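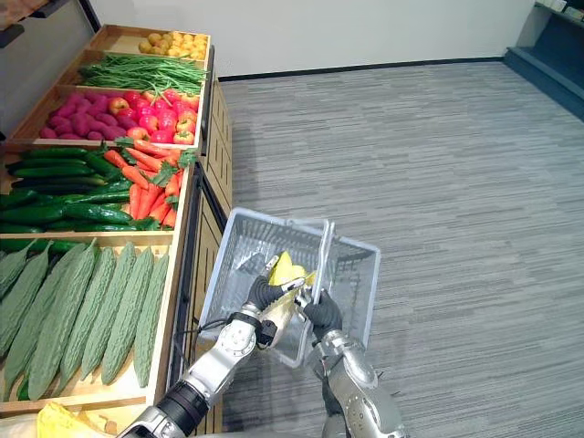
Tomatoes, sweet potatoes, green beans and small yellow potatoes on a stepped display stand.

Call for participants: household food buying and supply study

Last updated: September

Print this page | E-mail this page

Gidelach is looking for households in Dollham and Furkovham to take part in a study of how people buy and store food when prices or supplies change. The study is funded by the regional food office and will feed into its next supply plan, which covers fresh produce, grain, dairy and cooking oil.

We need 800 households in all. Just over half of the places are set aside for Dollham. The rest are for Furkovham and the farms and villages along the river road, where many people buy from one store or straight from growers.

What you will be asked to do

Participants keep a food diary for 4 weeks. In it you write down what food you bought, where you bought it, what you paid, and anything you wanted but could not get. Most people in the trial round needed ten minutes a day. You may fill in the diary on paper or online.

At the start there is a questionnaire with 38 questions. It covers the size of your household, how you get to the store, how much food you usually keep at home, and where you get news about shortages and prices. You can skip any question you do not want to answer.

A smaller group will be invited to an interview after the diary ends. Interviews take an hour and are held at our Dollham office or by phone. Saying no to the interview does not affect your place in the main study.

Who can take part

You can apply if you are 18 or older, do at least half of the food shopping for your home, and expect to be living at the same address until the diary is finished. Only one person per household can sign up. People who grow part of their own food are welcome – there is a separate page in the diary for it.

We cannot take people who work for a food wholesaler or a supermarket head office. Store staff, farm workers and market stall holders may apply.

We are short of applications from households with three or more children and from people who live alone and are over 70.

Payment

Each household that completes the diary receives a grocery voucher, sent by mail after the last week has been checked. Interviews are paid separately. Travel to the Dollham office is refunded if you bring your ticket or note your mileage.

Your information

Names and addresses are kept apart from the diaries. Van Leeuwen, the firm that enters the data, sees only a household number. The published report will give results by district and household size. You can leave the study at any time and ask for your diary to be deleted.

How to apply

Application forms are at the public libraries in both towns and at the Gidelach front desk, open from 9 a.m. to 4:30 p.m. We mailed forms to 2,000 addresses picked at random, but you do not need to have received one. Places are given out by district and household size, so a late form may still be accepted if your group is not full.

Forms should reach us by the end of September. Everyone who applies will get an answer, and diaries go out with the acceptance letter.

Questions about the study go to Evie Clegg, study coordinator, at the Dollham office. Large-print diaries can be requested on the form.

Contact | Copyright Gidelach | Back to top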